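Home Shop Care FAQ Contact

Canvas Pouches: Your Questions, Some of Them Reasonable

Can I wash it?
By hand, in cool water, with plain soap. White canvas remembers coffee for years, so don't wait until spring.

Does it have to be closed before I store it?
Yes. Press the snap until it clicks, lay the pouch on a table and smooth it lengthwise.

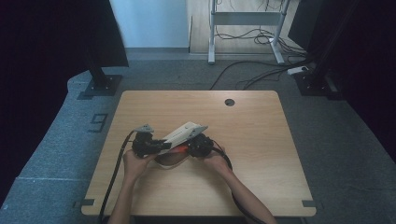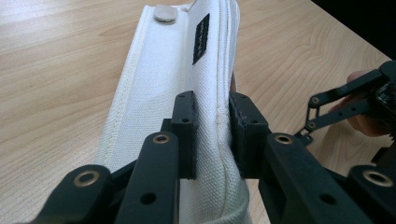 Halldóra Mikkelsen wrote in to object that smoothing is for tablecloths, and that hers has lived crumpled in a glove compartment since September and still holds 12 pencils. We concede the pencils.

The seam puckers. Is it defective?
A few wrinkles where the stitching bends are normal - canvas is stubborn. If you can see daylight through the seam, send it back to Dusovville.

Can I iron it?
On the reverse, medium heat, well clear of the snap. The snap will not forgive you.

When do you answer the phone?
Tuesday, until lunch.

Related
Getting Ink Out of Twill
The Foulkes Pencil Roll, Reviewed by Its Owners
Woler or Pleretti: Which Tote Sags Less?

We use cookies. Accept Manage settings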